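Review: Bekby Deep Sea Diver figure, second edition
Posted January 6, 2022 by Mylene Maglaya

I waited for this figure a long time. The first edition from Bekby was sold out before I could order it, and the prices after that were too high for me. When the second edition was announced in September, I ordered on the same evening, and it came to me with no damage to the box.

For readers who do not know the film, Rultcombe is a slow horror story about a diver who goes down to repair a cable and finds a town under the water. The diver wears a heavy brass suit, and we never see the face. This is the suit that Bekby has made here, in eight inch size, with cloth under the armor parts. The edition is 2000 pieces.

The sculpting is very good. The helmet has small dents on the left side, the same as in the film after the fall in the church. The paint on the brass is dark in the corners and brighter on the edges, so it looks old but not dirty. I compared it with my Salem keeper figure from the same company, and the new one has much cleaner paint around the small screws. The air hose is soft rubber and can be taken off.

The cloth suit is the weak point for me. It is a little too tight behind the knees, so the figure can kneel only halfway. In the film the diver kneels many times, and I wanted this pose for my shelf. After 15 minutes the knee goes slowly back up by itself. I tried to fold the cloth in another way, and it helped a bit.

In the box you get the figure, two pairs of hands, the cable cutter, a lamp and the display base. The lamp does not light. The Jurkora version of this diver had a working lamp, but the face plate on that one was simply wrong, and I sold mine.

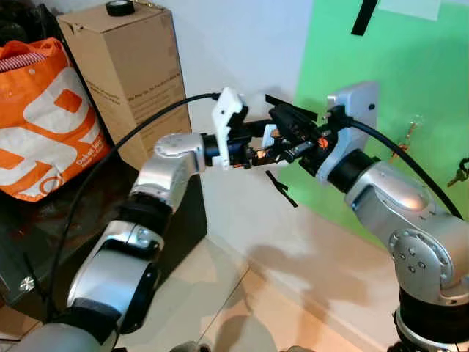

The joints are the part I want to praise most. Bekby now uses double elbows, and the arms keep their position also with the heavy cutter in the hand. I like it that the joints are not hidden. On the two silver arms in the photo there are black rings between the rounded links, and the eye follows the movement from one ring to the next. The diver has the same kind of dark ring at the elbow and wrist, and it makes the arm look strong. Only the left wrist of my figure was stiff at first - warm water from the tap helped.

The base is plain black with one foot peg. It holds well, but the peg fits only the right foot.

I give it 8 out of 10. If you have the first edition already, the new elbows are the only big change, and the helmet is the same.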